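My first season of following Skomstead Town away

I have been to every home match since I was old enough to be lifted over the turnstile, but until this season I could count my away trips on one hand and still have a finger left to point at the referee. Then in August I bought a cheap railcard, told my sister I'd be unavailable until spring, and off I went. I have loved it. I've loved it so much that I keep boring people at work about it, so I'm going to bore you lot instead!

The first one was Vanier Park, an easy start, one train and a walk past a retail estate. We lost 3-1 and I didn't care a bit (well, I cared until the station). When you're at home you sit where you always sit, next to the people you always sit next to, and you moan in the same order. Away, there are maybe two coaches' worth of you crammed behind one goal, everyone standing, and by half time a stranger is telling you about his knee operation and you're genuinely interested.

The attendance that day was 571. I know because they read it out over the speaker and our end cheered as if we'd all personally been named.

Then came Sithole Rovers, who have the best ground in the league and I will not be argued with. It has a slope. You can't tell on the highlights, but stand by the corner flag and the far goal looks as if it's on a hill. Our lot won the toss and chose to go uphill first, which I thought was madness, and then we were two up at the break and I was hugging a man in a bobble hat. Their old wooden stand has proper benches and creaks when a cross comes in. They do a hot Vimto that I've thought of often since. We won 3-0 in the end, and the third was a left-back's goal, a big swinging thing from miles out that I think he meant as a cross. He says he didn't. I choose to believe him.

I wrote a bit in September on whether we should play three at the back away from home, and it got more replies than anything else I've put on here. I still think I was right! Our centre-halves aren't quick, the full-backs want to be wingers anyway, and on a small pitch you can squeeze the space so there's nothing in behind. It worked at Sithole. It worked for an hour at Vanier too, if you forget the first goal, which was a throw-in and could have happened to any shape at all.

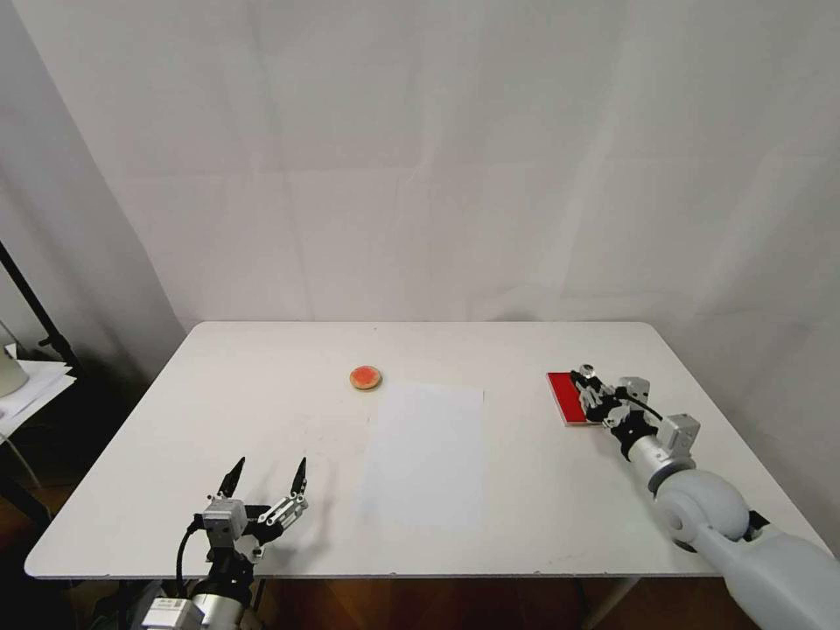 Lizelle Maluleke: I don't agree on the back three, sorry. It's fine when we're winning, but the moment we go behind there's a great big hole on the right and every team in this league has worked it out by now. Go back to a four and let the young lad play wide. And you've left out the cup game!

Lizelle, I'm coming to the cup game. But yes, the hole on the right is a fair point and I've been grumpy about it all week. Against Skalletti it was so big you could have parked our team coach in it. They scored two from that side before I'd finished my chips. I'd still keep the three and get the right-sided one to sit deeper, but I accept that I'm now defending this mostly out of stubbornness.

So, the cup. Second qualifying round, away, a night match, 7.45 kick-off and raining sideways. We'd been drawn against a side from the division above and the coach was half empty, because who wants to get home past midnight to watch us get stuffed? Me, apparently. Me and Thandeka Mokgethi, who had brought a flask, and we sat at the front and talked ourselves into a draw by the time we reached the ring road.

We got the draw! Nil-nil, and I have never enjoyed a nil-nil so much in my life. Our keeper was unreal. There was one save, low down to his left with people all over him, when the whole home end had already gone up, and there was this lovely second when they were celebrating and we weren't upset yet, and then the ball just came out from under the pile. I screamed so loudly I had no voice for work. It went straight to penalties and we won those as well, 8 kicks each before somebody missed, and I watched the last three through my fingers.

The ride back was the best bit. Wet coats steaming, everyone singing the same song with different words, the driver asking if we could possibly keep it down past the services and then joining in himself.

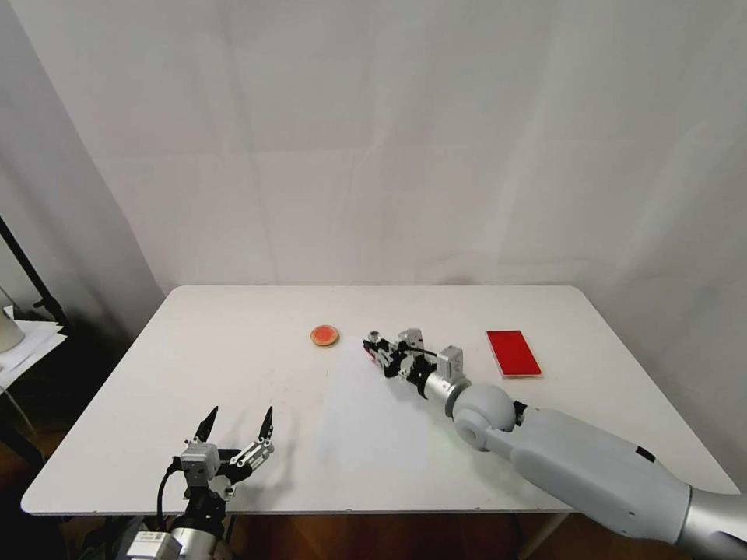 Page 3

I ought to say something on money, as a few of you asked. It's cheaper than I'd feared. Tickets at our level are less than a takeaway, the supporters' coach is good value if you book early, and I take my own sandwiches nine times out of ten. What gets you is the programmes. I buy one everywhere and I can't stop. They live in a box under the bed and I have already had to start a second box.

Still to come are two long ones up north and the return of the Skalletti fixture, at our place this time, where I'm hoping for better chips and a smaller hole. The chairman reckons we could get 1000 in for it if the weather holds. I'll be in my usual seat, moaning in the usual order.

Coach for the next away leaves the club car park at 9 in the morning, and there were still seats when I looked last night. Bring a coat, bring a song, and if you see a woman with too many programmes, come and say hello!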